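Colour Bar and Backwash Safety Checklist, With Comments

Salon: Trendance, upstairs floor
Checked by: Mircea Hodoroagă
Date: September 27, 2019
Last full check: July

Marks used: OK, Fix, Fail, Not sold on it. The last one isn't on the official form. I use it when an item passes on paper and I still wouldn't bet my own scalp on it.

1. Patch tests

1.1 Patch test offered to every new colour client
Result: OK
Comment: Offered, yes. The front desk script has it in the second sentence. Whether clients come in for it is another matter.

1.2 Patch test recorded on client card
Result: Fix
Comment: I went through the 172 colour cards opened since the July check. On 55 of them the patch test box was blank. I was told most of those were regulars moved over from the old system. Maybe so. A blank box tells me nothing, and "she's been coming for years" is what people say right before a reaction. Reactions to dark shades can turn up after years of no trouble. Chase the 55 before they're booked for colour again.

1.3 Repeat test after a change of brand
Result: Fail
Comment: The salon switched from Borka to Neagu for permanent colour over the winter. The rep said the two were "basically the same". I asked for that in writing and haven't got it. Treat it as a new product and test again.

2. Mixing and storage

2.1 Developer stored upright, lids on, away from the window
Result: OK
Comment: Much better than July. The afternoon sun still reaches the bottom shelf, so keep that one for foils and towels.

2.2 All bottles labelled
Result: Fix
Comment: Two squeeze bottles with no label. One stylist said both were 20 volume, another said one was 30. Both got emptied and rinsed while I stood there.

2.3 Expiry dates checked
Result: Fix
Comment: Three tubes of copper past their date, left over from last autumn's rush on warm shades. Everyone says copper is back this year. That doesn't make the old tubes any younger.

2.4 Mixed colour thrown out at the end of the appointment
Result: Not sold on it
Comment: I saw it done correctly all morning. I was also standing right beside the sink all morning.

2.5 Lightener mixed in the ventilated area
Result: OK
Comment: The fan works and pulls a tissue flat against the grille. Someone still has to switch it on. At opening it was off.

3. Gloves and skin

3.1 Nitrile gloves in all sizes
Result: Fix
Comment: Plenty of medium and large, no small. Staff with small hands are wearing medium, and the fingertips flap about in the colour.

3.2 Gloves worn for rinsing as well as applying
Result: Fail
Comment: Same as July, almost word for word. Gloves come off at the basin because "you can't feel the hair". You also can't feel dermatitis coming on until it has arrived. I don't accept this one and I'll keep writing it down.

3.3 Hand cream at each basin
Result: OK
Comment: There is cream. The tub with no pump should be replaced with one that has a pump.

4. Heat and electrical

4.1 Cords and plugs on dryers and irons
Result: Fix
Comment: The dryer at chair four has a split near the plug with tape over it. Tape isn't a repair. It's out of service as of today and I took it off the hook myself.

4.2 Tags in date
Result: OK
Comment: All in date, including the one on the dryer with the split cord, which shows you how much a tag is worth on its own.

4.3 Processor lamp timer
Result: Not sold on it
Comment: Wedidwood supplied the new lamp and says the timer shuts it off by itself. It did so on two tries out of three. On the third it beeped and stayed on. Don't leave a client alone under it until it's been serviced, whatever the brochure says.

4.4 Irons on heatproof rests
Result: OK
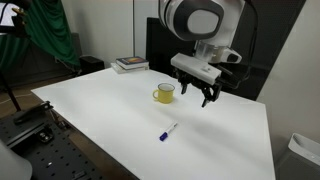 4.5 Power boards off the floor
Result: Fix
Comment: One under the reception desk, in the path of the mop. Screw it to the inside of the desk.

5. Floor and basins

5.1 Hair swept between clients
Result: OK

5.2 Water temperature at basins
Result: Fix
Comment: Basin two runs hotter than its dial says. Staff know and adjust by hand, but a casual on a Saturday won't. Put a sign on it until the plumber comes.

5.3 Neck rests intact
Result: Fix
Comment: The gel rest on basin one has a tear. Colour gets in there and won't come out.

5.4 Non-slip mats
Result: OK
Comment: The edges are starting to curl on the one by the stairs. Look at it again next month.

6. First aid and records

6.1 Eyewash in date and reachable
Result: Fail
Comment: In date. Reachable only by shifting a trolley and a box of retail shampoo. Try doing that with bleach in your eye.

6.2 Safety data sheets for all products in use
Result: Fix
Comment: The folder is thick, but most of it is for Borka and they don't stock Borka any more. The Neagu sheets were "on the computer". It took the manager a fair while to find them.

6.3 Incident book
Result: Not sold on it
Comment: No entries since July. A busy colour salon with no splash, no burn and no itchy hairline in all that time would be a first for me. Write down the small ones too.

7. Costs raised by management

The quote to replace the lamp and rewire the colour bar came in at $1,793. Leaving the colour bar as it is and replacing only the lamp is $724. I was asked which I'd pick. The wiring passed today, so I can't call the bigger job urgent. I'd get the lamp serviced first and ask Wedidwood why a new unit needs replacing at all before handing over either amount.

8. To be done before the next colour booking

Chair four dryer stays out of use.
Eyewash moved to the open shelf beside basin one.
Small gloves ordered, with a box borrowed from downstairs in the meantime.
Sign on basin two.
Expired copper in the bin, and I mean the outside bin.

The rest can wait two weeks. I'll be back to look at 3.2 and 6.3 without ringing first.

Signed: M. Hodoroagă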